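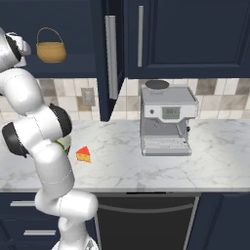 Limescale ring at the base of the kitchen tap keeps coming back — what am I doing wrong?

Asked in: Home and Garden > Cleaning and Laundry
Posted 15 February 2016
3 answers

We moved to Wandale in August and the water here is much harder than we were used to. The kettle I can deal with. The problem is the kitchen tap. Where the tap meets the worktop there is a chalky white ring that comes back within a week or two of me cleaning it off, and the ring gets a bit wider each time. The worktop is marble, so I can't just pour vinegar on it, which is what I did at the old house with a steel sink.

What I have tried so far:

Washing-up liquid and a soft cloth. Takes the shine off the ring but leaves the crust.

Bicarbonate of soda mixed to a paste. Did very little as far as I can tell, and was a pain to rinse out of the gap.

A plastic scraper. This works best but I am worried about scratching the stone and it doesn't reach round the back of the tap.

The tap itself is chrome, single lever, with a swivel spout. It was here when we bought the house so I don't have any paperwork for it. The only marking on it is the name Brusness under the lever.

The water company's website gives our hardness as 300 (milligrams per litre as calcium carbonate), which it describes as very hard. I would like to know first how to get the ring off without ruining the worktop, and second whether there is a way to stop it forming. I am not against a water softener but the cheapest quote I have had is £633 fitted and I would rather not spend that to fix one tap.

Thanks in advance.

Answer 1 (marked as helpful by the asker)

You have two separate jobs and the second one matters more.

If the ring is coming back in a week or two and getting wider, water is sitting there all the time. Splashes alone don't normally build up that quickly, even in a very hard area. The likeliest cause is a slow leak from the base of the spout. On a swivel spout there are usually two rubber O-rings inside the bottom of the spout, and when they wear, a small amount of water creeps out each time the tap is run. It runs down the body, collects at the base and dries. You may never see a drip.

To check, dry everything with a towel, then wrap a strip of kitchen paper round the tap body just under the swivel joint and another strip round the base. Run the tap for a minute, moving the spout from side to side, without washing anything or splashing. If the upper strip is damp, it is the O-rings. If only the lower one is damp, look at whether water is coming from the lever end and running down the back, or whether it is draining towards the tap from the worktop.

Changing the O-rings is a half-hour job. Turn off the water at the isolating valves under the sink (a screwdriver slot on the pipe, a quarter turn). If there are no valves, use the main stopcock. Open the tap to let the pressure off. Put the plug in so you don't lose any small parts. On most single lever taps there is a little grub screw under a red and blue cap, and the lever lifts off once that is loose. Under it is a dome and a retaining nut, then the cartridge, and on many models the spout will then lift straight up with a bit of twisting. Some spouts are held by a grub screw at the back instead, so have a look there first before you take the top apart.

Take the old rings to a plumbers' merchant and match them. Don't guess the size from the internet. Clean out the groove with a cotton bud, put a smear of silicone grease on the new rings and refit. Don't use petroleum jelly, it makes the rubber swell.

While it is apart, look at the cupboard underneath too.

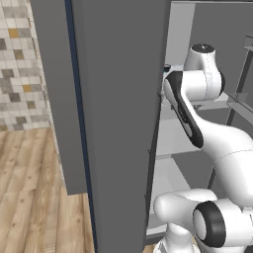 Run your hand along the back edge of the cupboard base and up the tap tails. If the chipboard has gone soft or swollen then water has been going down through the tap hole as well as out over the top, and the seal between tap and worktop needs doing. That means undoing the back nut from below, lifting the tap slightly, cleaning off the old sealant and putting in a new washer. A box spanner makes this bearable. Without one it is miserable.

Now the cleaning. You are right to keep vinegar off the marble. The same goes for lemon juice, shop-bought limescale remover and most bathroom sprays. Marble is mostly the same stuff as limescale, so anything that dissolves one will dissolve the other, and you will be left with a dull patch that has to be repolished.

What I do on ours:

Lay a cloth wrung out in hot water round the base of the tap and leave it for half an hour, wetting it again once or twice. This softens the outside of the crust.

Use a wooden lolly stick or an old plastic card held nearly flat. Work along the ring a bit at a time. Wood is softer than marble so you can press fairly hard with it.

For round the back, take a length of thick cotton string, wet it, pass it behind the tap and pull it to and fro as if drying your back with a towel. It takes some minutes but it does work.

Rinse with plain water and dry it properly.

If there is still a thin haze left, stop there and leave it for a second go another day. I wouldn't use a razor blade. People do, but it only takes one slip.

When it is clean and bone dry, put a coat of stone sealer on the area round the tap. I use the Trustberg one, mainly as that is what our local shop stocks. Sealer stops stains soaking in and makes the next lot of scale easier to lift. It won't protect the marble from acid, whatever the label seems to suggest.

After that, keep a dry cloth by the sink and wipe round the tap last thing at night. Dull advice but it makes more difference than any product.

Comment from the asker: Upper strip was damp. Ordered nothing yet as I want to get the old rings out and match them like you said. Cupboard seems dry. The grub screw is at the back, very small, and furred up so I am soaking it with a damp cloth for now.

Reply: Good, that's the easier of the two. Be careful you have the right size hex key for that screw. If it is even slightly too small it will round off the inside and then you have to drill it out. Push the key fully home before you turn it.

Answer 2

Get a softener. We have the same water and I spent years messing about with scrapers. Ours cost £519 and I fitted it myself in a weekend, so don't be put off by the first quote, they vary a lot. Block salt costs us very little. No scale on taps, shower screen or kettle since.

You need a separate unsoftened tap for drinking if anyone in the house is on a low sodium diet, and some boilers aren't meant to be filled from a softener, so check the manual.

Comment from another member: A softener won't stop a leaking O-ring though. He would still have a puddle, just a cleaner one.

Reply: True, fix the leak as well. I was answering the second question.

Answer 3

I have seen magnets that clip on the pipe and are meant to stop limescale. My sister-in-law has one from Lei and thinks it helps, I couldn't see any difference in her kettle. Cheap enough to try I suppose.

Also try toothpaste on the chrome. Not on the marble, it is slightly gritty. Just the tap.

Comment from the asker: Thanks all. Update for anyone who finds this later. The key went in after two days of damp cloths and the spout came off with a good pull. Both O-rings were flat on one side and one was split. The merchant matched them from a box behind the counter and charged 42p each. I greased them, put it back together and the kitchen paper test is dry top and bottom.

The ring round the base took three goes with the hot cloth and lolly stick. The string was a good tip for the back. There is a faint dull line left in the marble where I think the previous owners used something they shouldn't have, but you only notice it with the light behind it. I haven't sealed it yet. The tin says to leave the stone to dry for a full day first and I keep forgetting and running the tap.

Still thinking about the softener, mostly for the shower.

Reply from Answer 1: Glad it worked. Put a bit of tape over the lever overnight, that will remind you. If you get any stiffness in the spout after a month or so it just wants a bit more grease, don't force it.

This question is still open to new answers.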